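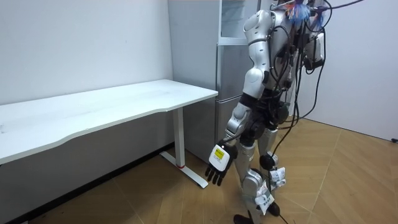
Our project asked one question: how fast does frost come back in a small freezer compartment once you start from a clean one? We named it Plirkley, after a made-up snow monster, and it ended up being way more fun than we expected!

We logged the compartment for 18 days in October and opened the door five times a day. That gave us 290 readings, counting the extra ones we couldn't resist taking at lunch.

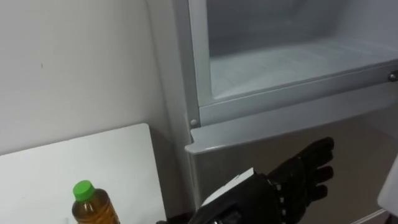
Figure 2. The freezer compartment, empty, with a thin layer of frost on the floor.

The floor frosted faster than the walls in every run. Next we want to try it with a 500 ml tub of water inside.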